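Vinlow Workroom – Table Gallery

The big table at Vinlow was the first thing Leonie Schwaiger picked out when the Zistbridge building was fitted up in March. It came from Dönmez, on the second floor, who were moving to smaller desks and asked 349 for it. It took four people and most of a morning to get it up the stairs. The legs had to come off on the landing and go back on inside the room.

This page shows the table in ordinary use, with the usual things left on it. The plants stay there all week. The cloth is the everyday one, used for wiping down between jobs and folded away at the end of the afternoon. Click a picture for the larger version.
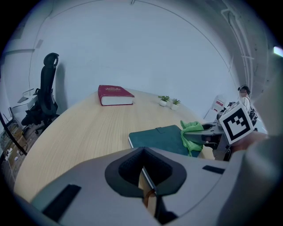 Green cloth over the teal notebook, with the red book and the two plants farther back.

The walls were left light gray – Florencio Aguirre wanted a warmer color, but the paint was already bought. Repainting would have meant closing the room for another 33 hours, counting drying time. The office chair and the white side desk were here before the table. The shelf under the desk is still waiting to be sorted, and the boxes on it will move to the Clisteck store when there is space.

For anyone looking after a similar table, ours gets a dry cloth most days and a slightly damp one if there are marks. We wipe along the grain. It was oiled once after the move and has not needed it again. Pots should have something under them after watering, and hot mugs go on the side desk.

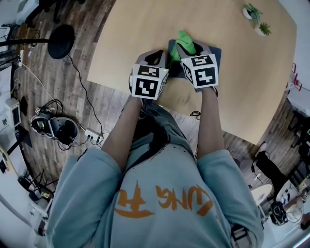
Cloth work at the table, sleeves pushed up. The sweatshirt lettering reads "KUNG FU."

The room is open to all tenants on the floor and can be booked in the blue folder by the stairs. Please put books and notebooks back on the shelf before you go, and leave the plants on the table. Spare cloths are in the cupboard in room 56. More pictures from the Zistbridge rooms will go up once the second floor is finished.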